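# Kundia gimbal drifts left when I pan slowly 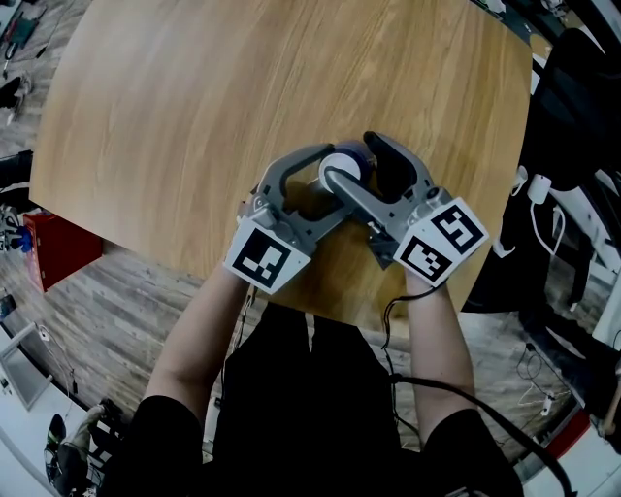 *Last modified in October*

I bought a Kundia three-axis gimbal second-hand and it creeps to the left on slow pans. Fast pans are fine. The camera is a small Rumetti with the kit lens. I've done the calibration twice on the kitchen table and the firmware is 1641. Is the yaw motor on its way out, or is it a setting?

**Anderson Amaral**

Probably not the motor. Firmware 1641 reset the yaw deadband to zero on mine. Open the app, go to Motors, then Follow, and set the deadband to 2. Save it to the profile you use, as it only applies to that one. Then balance the camera again with the power off. If the arm swings round by itself when you tilt the handle, the camera plate needs to move back slightly.

Calibrate on a flat, hard surface and leave it alone until the light goes green.

**medmont_user**

mine did this, sent it back and got a Kimaro instead. no trouble since

**tripodless**

The deadband fix worked for me, but I had to turn the follow speed down as well. I also had a stiff HDMI lead pulling on the camera, so check that first if you use one. A thin coiled lead cured most of the drift. The battery was reading nearly 2000 mAh, so it wasn't low power in my case.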